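How to write an award nomination for someone on your public works or environmental crew

Posted 11 Feb 2022 by Eilif Ekström

Quick one because the window for our state chapter awards closes soon and I keep getting the same emails. I've read a lot of these nominations now. First as a nominator, then on the scoring side for the Cirkmont regional awards. 81 packets the first year. Most of them were for people who deserved something and most of them were hard to score, and the reason was nearly always the writing.

So, steps. Do them in order if you can. If you only have an evening skip to step 4 and come back.

Before you start

You need:
- the call for nominations, the full one, PDF or whatever they put out
- the scoring sheet if they publish it (ask, a lot of them will send it)
- your nominee's job title as HR has it, not as everybody says it
- two people willing to write a short letter
- one quiet hour. Two is better.

Step 1. Read the call twice

Once for who is eligible. Once for what gets points.

Eligibility trips up more people than anything else. Years of service, membership in the association, whether contractors count, whether the nominee can be in the same department as the nominator. At Cirkmont the nominee has to have been in local government the entire award year. We had a great packet for a stormwater tech who moved over from a private firm in July. Out. Didn't even get scored. Her supervisor was furious and I don't blame him, but it was on page 2.

Write down the deadline and the time zone. Write down the word limit. Put both at the top of your draft.

Step 2. Pick one award

Don't send the same packet to three categories with the name changed. Scorers talk. Some calls have a leadership award, an innovation award and a service award and your person could fit any of them. Choose the one where you have the most evidence and leave the others for next year.

How I choose: write one sentence for each category that starts with "In the last year she". If you can't finish the sentence without using the word dedicated, wrong category.

Step 3. Tell the nominee, or decide not to

Surprise nominations are nice and they also fall apart. You need dates, project names, the actual job history. You will get something wrong. I put down a certification once that had lapsed, and the nominee found out when it was read off at the lunch. Not a good moment for either of us.

If you do want to keep it quiet, get the facts from their supervisor and from HR and have someone else on the crew check the draft.

Also check whether they want it. Some people really do not want to stand up in a ballroom. Ask in a general way if you have to.

Step 4. Collect the evidence

Open a blank page. Set a timer. List everything the person did in the award period, no order, no full sentences. Mine for the last one looked like this:

- rewrote illicit discharge checklist
- took over the Degefa Creek sampling when we lost the seasonal
- trained the two new inspectors
- 177 site inspections, all closed out on time
- talked the school district into the storm drain marking thing
- fixed the Wokell import so the lab results stop landing in the wrong column

(Wokell is our inspection software. If you don't use it, count yourself lucky.)

Then go back and put a number, a date or a name next to each one. Where you can't, leave it blank for now and go ask. Email the person who'd know. Don't make up a number and don't round up. One of the scorers on my panel used to run permitting and she'd check.

Good places to look:
- annual stormwater or MS4 report
- council packets, staff reports, minutes
- old performance reviews, with permission
- complaint logs (closed ones)
- thank you emails from residents. People save these. Ask.
- training sign-in sheets
- the newsletter, if your city still does one

Step 5. Cut it to two things, maybe three

This one hurts. You have fifteen items and they're all good. Scorers will remember two.

Pick the ones with a before and an after. "Sampling was behind by a full quarter when she took it over, and it was current by the end of the summer." That's a before and after. "Oversees sampling program" is a job description, and everybody in the stack has one.

The rest can go in one paragraph at the end, short.

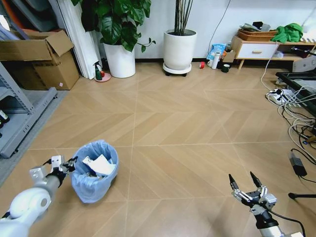 If you're stuck between two items take the one a resident would notice. Cleaner creek access beats a better spreadsheet, even when the spreadsheet was more work. Unless it's the innovation award, then go with the spreadsheet and explain what it saved.

Step 6. Write the opening last

Do the middle first. The two stories. Then the small stuff paragraph. Then the opening, which should be three sentences tops:

Who the person is and what they do, in plain words.
What they did this year that's worth an award.
Why it mattered to the people who live there.

Try it like this:

"Our nominee is the environmental compliance supervisor for a county with one full time inspector. This year she brought a late sampling program current, trained two new staff and got every inspection closed on schedule. Residents along the creek now get results posted the same week they come in."

No quote from a president. No dictionary definition of leadership. I have read the dictionary definition of leadership so many times.

Step 7. How you know them

Most forms ask for this and most people write "I have worked with them for several years." Give more than that. Where did you meet, what did you see them do, what have you seen change. If you met in a training class and they were the one asking the instructor about culvert sizing at 4:45 when everyone wanted to go home, put that in. Small and real is good here.

If you're their boss, say so. If you're their friend, say that too. Scorers don't mind, they mind finding out later.

Step 8. The letters

Two letters usually. Get them from different directions - one inside the organization, one outside. A resident, a contractor, a teacher, someone from the next county over. Three letters from three managers in the same building all say the same thing.

Send your letter writers a short note with:
- the award name, spelled right
- the deadline, moved up a week from the real one
- the two stories you are using
- which one you'd like them to talk about
- length. One page.

Don't write the letter for them. I know it's tempting and I know some of them will ask. It shows. We had a packet where both letters had the same typo in the same sentence.

Remind them once at the halfway mark and again two days before. If one still hasn't come in, call. And have a backup person in mind from the start.

Step 9. Numbers and jargon

Your scorers might be from finance, parks, a library. Spell out every acronym the first time. MS4, BMP, SWPPP, TMDL. Better yet drop them. "The plan that keeps mud out of the creek during construction" is longer, and everyone gets it.

Numbers need something to stand next to. We got one that said the nominee's program had handled 2,661 household hazardous waste drop-offs. Is that a lot? For a big metro, not really. For that town it was close to one for every other house, and they never said so. I only knew because I used to live near there.

So: number, then compared to what. Last year, the state target, the town next door. One comparison is plenty.

Step 10. Cut it again

Word limits are real. The Zusirix form (a lot of chapters moved over to it, ours included) just chops your text at the limit and doesn't warn you. Saw three nominations last cycle that ended in the middle of a word. Paste it in, save, log out, log back in, read what's there.

Also that form eats bullets and curly quotes. Use plain text. Write it somewhere else and paste it over, it times out if you leave it sitting.

Things to cut first:
- passionate, dedicated, tireless, goes above and beyond
- anything that would be true of everyone in the department
- their whole career history. It's an award for the year unless it's the lifetime one
- your own projects. Happens more than you would think

Step 11. Have a stranger read it

Somebody who doesn't know the nominee. Give it to them for five minutes, take it away and ask what the person did. If they can tell you both stories you're done. If they say "she sounds really nice" go back to step 5.

Read it out loud too. Names especially. If it wins, someone will be reading parts of it into a microphone, so put the pronunciation in if there's any doubt. My last name gets read about four different ways.

Step 12. Submit early and keep a copy

Not the last day. The site gets slow on the last day, people lock themselves out, the person who resets passwords is at lunch. Two days before, minimum.

Save the confirmation email. Save the whole packet as one file in a folder somebody else can find. You may leave, or get sick, and next year whoever picks it up can start from there. A lot of winners at Cirkmont were on there second try with a tighter packet and one better letter.

If they don't win

Ask for the comments. Most panels will share something if you ask politely and wait until after the event. Then tell the nominee they were nominated, if they don't know. Give them the letters. I've had people say the letters meant more than the plaque would have.

And update the evidence list right away while you still remember. I keep mine open all year now, one page per person, and drop a line in when something happens. Takes a minute. Saves me the whole of step 4.

Couple of questions I get

Can I nominate a team? Depends on the call. If yes, name everyone and say what each one did. If no, pick the lead and credit the crew in the text.

Can people nominate themselves? Some chapters allow it. Same steps, but lean harder on the letters.

How long should it be? Whatever the limit is, use most of it. If there's no limit, a page and a half.

Do photos help? Only if they ask for them. We don't score photos.

What about someone who's retiring? Check for a lifetime or career category first. If there isn't one, you still need something from the award year. Sucession work counts - training the replacement, writing down the stuff only they knew.

Will add more if people send questions. Email is on the contact page, I'm slow until the deadline passes.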